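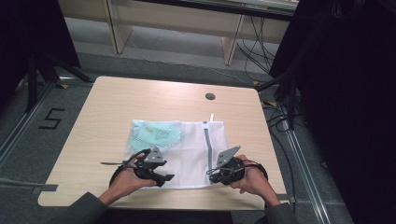 Mesh laundry bags: frequently asked questions

A mesh laundry bag holds small or delicate items together during a machine wash so that they do not stretch, snag or wrap around larger pieces. The answers on this page apply to all Dorkeo zippered bags, flat and box-shaped, unless a model is named. A flat bag should be loaded on a table, with the netting spread out. Fine diamond-patterned netting is open enough that the contents can be checked from outside: a mint green folded cloth shows clearly through the white mesh, including the fact that it has bunched up against one edge of the bag. An item in that position should be moved back toward the middle before the wash starts. Spread it with your fingers through the netting, or open the zipper and lay it in again.

LOADING THE BAG

How full should the bag be?

Half full for knitwear and lingerie, two-thirds full for everything else. Water and detergent have to pass through the mesh and then through the fabric. In a tightly filled bag the outer layer gets washed and the inner layers only get soaked. If the zipper has to be pulled closed against pressure, take something out.

Should items be folded or put in loose?

Fold once or twice if the item has a print, a collar or trim that should keep its position. Socks, washcloths and baby items can go in loose. Do not roll anything. A rolled item has a center that rinses poorly, and detergent residue tends to collect there.

My item always ends up in one corner. Is the bag too big?

Usually, yes. A single camisole in a bag made for a sweater will travel. Choose a bag slightly larger than the item when folded. If you only own a large bag, wash two or three similar items in it together.

Can I mix colors inside one bag?

Mesh does not stop dye. Sort the contents of the bag in the same way you sort the rest of the load. The same applies to the load outside the bag: a pale item in a bag, surrounded by new dark jeans, is not protected from them.

Which items should not go in a mesh bag?

Heavily soiled work clothes, anything with mud or sand on it, and bulky items such as bath mats. Sand stays in the seams of the bag and will be transferred to the next load. Shake out or pre-rinse first.

ZIPPERS AND PULL TABS

Which way should the zipper face?

It makes no difference to the wash. For loading, lay the bag with the zipper facing up so that both sides of the opening can be spread evenly.

Where does the pull tab go during the wash?

On bags with an elastic garage (the small loop or sleeve at the end of the zipper track), slide the tab fully under the elastic. On bags without one, close the zipper completely and fold the tab flat along the track. A tab that sticks up can catch on other fabric and be dragged open. A small safety pin or a twist of cotton thread through the tab will hold it if the machine has a strong spin.

The zipper opened in the machine. What went wrong?

Check these points in order:

The zipper was not closed to the last tooth.
The tab was not tucked in or secured.
The bag was overfilled.
The slider is worn. To test it, close the empty bag and pull gently on both sides of the track. If the teeth separate behind the slider, replace the bag.

The zipper is stiff. Can I lubricate it?

Rub a dry bar of soap or a plain candle stub along the closed teeth, then run the slider back and forth several times. Do not use machine oil or cooking oil. Both will mark fabric. Wipe off any flakes before loading.

MESH TYPES

What is the difference between fine and coarse mesh?

Fine mesh has small openings and a smoother surface. It is intended for hosiery, lace, thin synthetics and anything with hooks. Coarse mesh passes more water and is better for socks, cotton underwear and soft toys. Hooks and thin straps can work their way through coarse mesh and catch on other items. Always fasten hooks before loading.

Does fine mesh need a longer wash cycle?

No. Use the cycle given on the care label of the item. If residue is visible after the wash, add a rinse and use less detergent next time. Powder that has not dissolved is the usual cause, and liquid detergent avoids the problem.

WASHING AND DRYING

What temperature can the bag take?

Follow the label sewn into the side seam. If the label on the bag and the label on the garment differ, use the lower temperature.

How many bags can go in one load?

Several small bags are acceptable if the rest of the drum is filled with loose laundry of similar weight. A single heavy bag in an otherwise empty drum can cause an unbalanced spin. The machine may stop, or repeat the spin several times before it stops. Add two towels of a similar color to distribute the load.

Can the bag go in the dryer?

Only if both the bag and its contents are labeled for tumble drying. Use low heat. Items dry unevenly in a closed bag and should be turned over once during the cycle. For most delicates it is better to take them out and dry them flat.

How do I dry something flat without leaving marks?

Lay a dry towel on a table or rack, place the item on it, and shape it by hand. Replace the towel when it feels damp. Keep unfinished wood out of contact with wet fabric. Water can raise the grain, and tannins in some woods will leave a brown stain on pale cloth.

CARE AND REPLACEMENT

Does the bag itself need cleaning?

It is washed with every load. Turn it inside out once a month and remove lint from the seams with a dry brush. Lint is heaviest at the corners and along both sides of the zipper tape.

Can a hole in the mesh be repaired?

A small hole away from the seam can be closed with polyester thread and a few stitches. Draw the edges together gently. A hole next to the zipper or on a seam will open again, and the bag should be replaced.

How should bags be stored?

Dry, empty, zipped and flat. A bag that is put away damp will develop an odor that carries over to clean clothing. Bags of the same size can be stacked, or the smaller ones can be zipped inside the largest.

My white bag has turned gray. Is it still usable?

Yes. White synthetic mesh picks up small amounts of dye over time. This does not affect function and the color does not normally transfer back. If you want to be certain, press a damp white cloth against the mesh for a minute and check it for color.

ORDERING

What pack sizes are available?

Single bags and mixed sets are sold through the Trirkel store. Laundromats and hotels can order cartons of 200 bags in one size. Replacement pull tabs are sold in packs of 20 and fit all models with a standard slider.

Can I return a bag that has been used?

Unused bags can be returned in their packaging. Used bags are accepted only if there is a fault in the zipper or a seam. Wash and dry the bag before sending it, and include the order number.

Page last revised June 5, 2018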